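Home Posts Archive Tags Contact

Papering a box room in Hemerville: notes on paste and seams

5th July

The back bedroom of the Grumstead flat is now papered. I kept notes during the work, mostly on drying times, and they are set out below in case I have to do the hall.

Preparation

The old lining paper came off in two evenings with a steamer. The plaster underneath was sound except for a strip by the window, which I filled and sanded. I sized all four walls with diluted paste and left them overnight. Skipping the size was my mistake in February, in the other room, where the paste was drawn into the wall before I could slide the sheet into place.

Paste

I used Flivmont ready-mixed from the tub. It is thicker than the powder sort and needs working out to the edges with the brush. Coverage was poorer than the label states. I paste the wall, which suits non-woven paper, and do one drop at a time. The room took 21 drops, including two I spoiled by cutting to the wrong point in the repeat.

Seams and corners

Never turn a full width round an inside corner. Measure from the last edge to the corner at top, middle and bottom, take the largest figure, add a few millimetres and cut to that. The offcut starts the next wall, hung to a fresh plumb line. The pattern will be slightly out at the join. On a busy floral this is hard to spot from the doorway, and a metal trim up the corner covers it altogether.

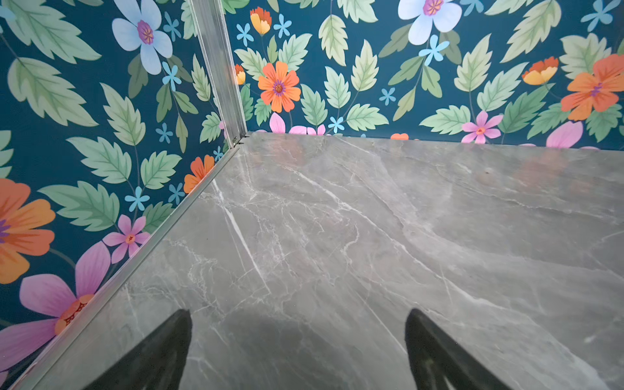
Drying

I kept the window shut and the radiator off for the first day. Two seams lifted near the door and went back down with a little seam adhesive and a roller. Bubbles smaller than a coin flattened without help. I slit the one large bubble with a blade and pasted behind it.

Tools

The Fuchs shears are worth having, as short scissors leave a stepped edge. I got through almost 800 grams of filler, most of it by the window. The snap-off blades want changing every few cuts, and damp paper tears on a blade that still feels sharp to the thumb. The hall has a stairwell, so I need to price a platform before I order any paper for it.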